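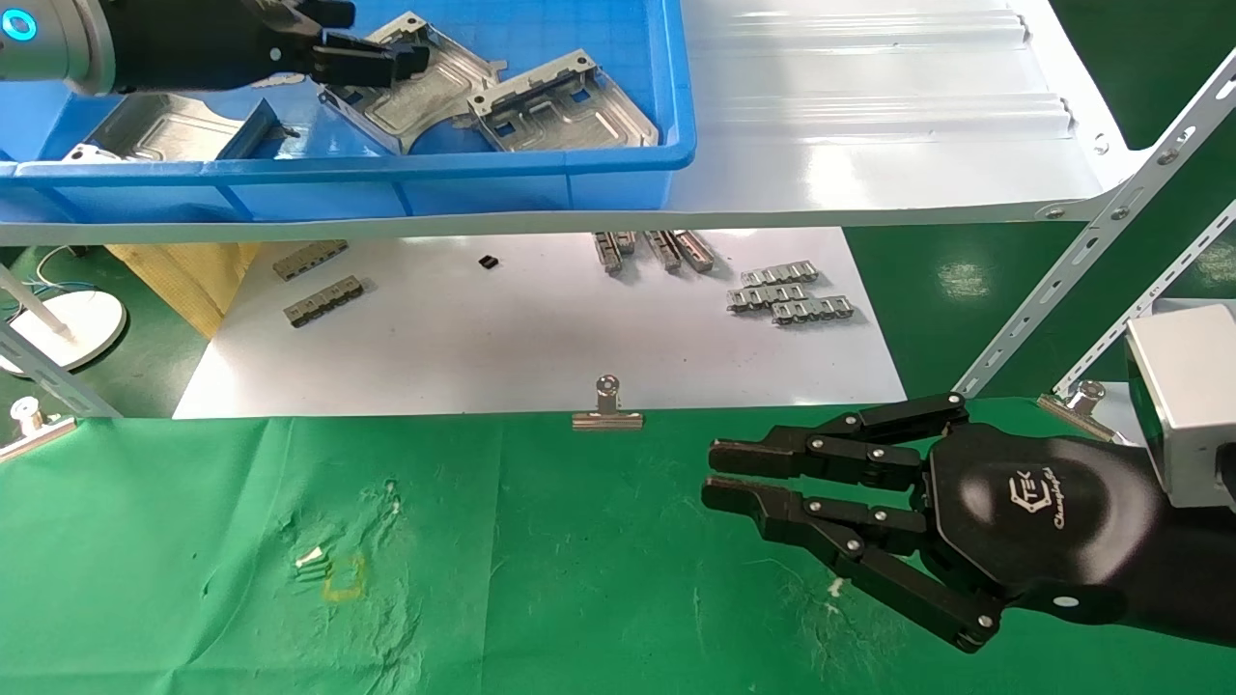
Frequently asked questions about salvaged sheet-metal brackets and panels

Last updated: 7 April 2019

Who answers these?

Mostly me, Heidrun Berchtold. I look after the metal parts at Veneck, which means the brackets, the mounting plates, the odd little connector strips and anything else pressed out of thin sheet that comes out of old cabinets and equipment housings. I have been writing the same replies by email for such a long time that it seemed kinder to everybody to put them on one page. If your question isn't among them, do write anyway, I like getting them.

What do you mean by a bracket and what do you mean by a panel?

We're fairly relaxed about it. If it has folded sides and was plainly meant to hold something else up, it goes down as a bracket. If it is mostly flat, even with a bent tab or a flange along one edge, it goes down as a panel or a plate. There are plenty of pieces that could be either, and if you have ordered from us before you'll know that the same part has been called both on two different delivery notes. I do apologise for that. The part number is the thing to go by, and the name is only there to help you picture it.

Are the parts new?

No, nearly all of them have had a life already. You should expect light scratches and rubbed places. We don't polish anything, partly for want of time and partly from having once polished a batch of galvanised plates and regretted it for weeks (the coating is very thin, and once you are through it the rust comes quickly). If a piece is bent where it shouldn't be, or a fold has started to crack, it goes for scrap and you won't be offered it.

Can I tell which metal it is?

A magnet will settle most of it. If it sticks, you have steel of some kind, very likely with a zinc coating. If it doesn't, it may be aluminium, though some stainless won't hold a magnet either, so weigh it in your hand as well. Going by the colour alone is hopeless, I'm afraid, and I say that as someone who has handled these things for years and still gets caught out by a dull grey one.

What are the raised patterns pressed into the metal for?

Stiffness, for the most part. A thin flat sheet flaps about like a baking tray, and pressing a shallow shape into it makes it a good deal firmer without adding any weight. Sometimes the raised area also makes room for whatever was fitted behind it. Please don't hammer it flat to get a smoother surface! We had a customer in Dirnus who did exactly that to a very nice plate, and it came out shaped like a crisp. 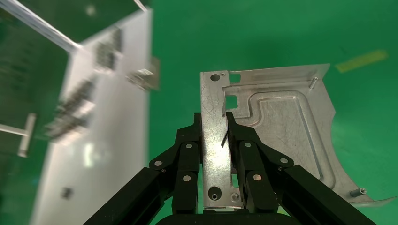

Will the holes line up with my own fixings?

Perhaps, and it's worth ten minutes with a ruler before you order. The holes on one piece are seldom all the same size, and some are countersunk, so a flat-topped screw sits flush in them and a pan-head screw doesn't sit happily at all. Square and rectangular openings are usually for clips or for cables to pass through, and they make poor screw holes whatever washer you put over them. Send me the distance between the centres of two holes, in millimetres, and I'll measure ours against it.

There is a little stud or post sticking out of mine. Can I take it off?

You can, but have a think first. Short studs and hollow standoffs are normally pressed or welded in, and they leave either a hole or a rough patch behind them. If it's only slightly in your way, a spacer on the other side is often less trouble. If it really has to go, file it down by hand, slowly, with the plate clamped on something soft. Drilling from the back tends to set the stud spinning, and then you are stuck with it loose and still there.

How should I handle and store them?

Gloves, please, every time. The folded edges are mostly kind, but the cut ones are not, and the corners of square openings are worst of all. For storage we like a plastic bin with a thick rim, and not many pieces in each. Brackets hook into one another through their cut-outs, and if you pull at one you get three. Lift the top piece straight up by its flange, turn it until it comes free, and lay it down on something pale. A white sheet does very well, as small parts show up on it and don't wander off. Slotted angle shelving is ideal for the bins themselves, so long as you go back over the bolts after the first few weeks.

How much may I order, and what does it cost to send?

The smallest parcel is 600 grams, which sounds fussy but anything lighter costs more in packing than the metal is worth. Kaufmann carry our parcels as far as Tretden, and beyond that it depends on the route, so ask first. At present the list has 292 part numbers on it, 61 of them down to the last piece, and those we'll hold for you if you write before paying.

Can I bring you my own old parts?

Yes, and thank you. Bring them clean of oil, with screws and loose wires removed, and keep the flat ones apart from the folded ones if you possibly can. No single piece longer than 800 millimetres, please, as it won't go on the shelf. We shall be moving the bins about in May, so let me know beforehand if you're coming then, and I'll tell you which door to use.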